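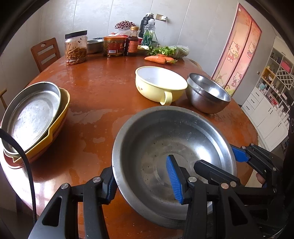 I had wanted to see the Costello pottery works for years, mostly on account of my grandmother's casserole dish, so when they announced an open day in June I signed up before I'd even figured out how to get there. Getting there meant a train, a second train, and then a bus that let me off at the bottom of a hill with no sidewalk. Wear decent shoes if you go!

The works sits in an old brick building behind the feed store in Fumanitz. You check in at a folding table, get a sticker with your name on it (mine said "Hanna," close enough) and wait for your tour to be called. I was in the 10 a.m. group with a bunch of retired teachers who all seemed to know each other, plus a very serious boy of maybe eight who asked better questions than any of us.

Our guide was Peadar Brophy. He started in the packing room straight out of high school and now runs the glazing side, and he talks fast, so stay near the front. First stop was the clay store, a cold room that smells like a wet basement in a good way. They mix their own clay body and let it rest before anybody touches it. I asked how long and Peadar said "long enough," and then the serious boy asked the same thing and got a real answer: 3 weeks, longer in winter.

After that came the throwing room, my favorite part by a mile. Sota Kinoshita was making mixing bowls and he let us crowd right up to the wheel. He barely looked at his hands! He'd be telling us about his commute and there would be a bowl, and then another one, and they'd match. I took a pottery class once and came home with something my sister uses to hold paper clips, so I stood there a lot longer than was polite and had to jog to catch up.

The kilns are out back. There are two, a big gas one and a smaller electric one they use for tests. The big one goes up to 2,237 degrees Fahrenheit, and someone has painted that number on the wall next to it in blue, very neatly. It was off and open when we came through so we could look inside. I hadn't expected the shelves to be so beat up – they were all drips and scars from old glaze, and one of the teachers said she'd happily hang one in her living room. I kind of agree with her.

Glazing was a little rushed because the 11 a.m. group was coming up behind us, which was a shame. Peadar showed us the test tiles, a whole wall of them on nails, and there are 2,000 up there going back to when the place opened. The line they sell now is called Claltent, mostly creams and a brownish green, and they had an older one called Kostar that stopped before I was born. Guess which one my grandmother's casserole dish is? I'd brought a photo of the bottom of it, and he knew the mark right away. He even told me which shelf of the seconds room might have a lid that fits.

So of course I spent way too long in the seconds room. It's 5 dollars for small pieces and you wrap your own in newspaper. No Kostar lid, sadly. I did find a cream pitcher with a tiny glaze skip under the handle, and a soup bowl that rocks a bit if you set it on a hard table but is fine on a placemat.

Lunch was a church-supper kind of thing in the yard, with bean salad, rolls and a rhubarb cake that ran out while I was in line for it. Go for the cake first. Parking looked like a mess, by the way, with cars all down the hill, so the bus isn't such a bad idea. The last one back leaves at 4:15, and the driver will wait a minute if he sees you running with a bag full of pots.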